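Sekmont window squeegee and the glass table test

Short one this month, deadline was yesterday. Bought the Sekmont squeegee with my own money, used it on the shop front, the bathroom mirror and mostly on glass tables, which is where I think most people will get the use out of it. Nonel do one for a bit less, I had that last year and the handle went wobbly by November.

First go - too much water. My fault. A glass top doesn't drain like a window does, it just sits there, so go easy with the spray and keep a cloth in your other hand. After that, good. Clean pull, no squeak, one thin line left at the end of each stroke that you have to wipe off. On a 30 cm blade you'd expect that.

Weight is 200 g by my kitchen scales. Fine for small jobs, arm was ok after the whole shop window too. 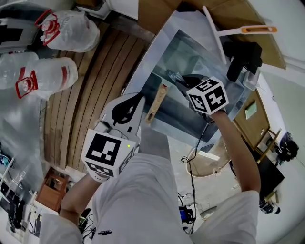 Issue 270

White squeegee with orange on the edge of the handle, so easy enough to find again when you put it down on a glass table among everything else. Mine gets put down a lot. Clear everything off before you start, blocks, pots, the lot, dont try to work round them like I did. You get a wet ring round each thing and have to do it twice.

Metal frames: watch the join where the glass meets the frame. Water gets in and creeps back out ten minutes later. Old tea towel along the edge sorts it.

Grumbles. No hole to hang it up by. The packet was a nightmare, scissors needed. Spare blades are only sold through Tonunon and they were out of stock both times I looked - the Mansour blades nearly fit but stick out a bit at one end.

Would I buy it again? Yes, for tables and mirrors. For big windows get somthing wider.

Four out of five. Loses one for the blades.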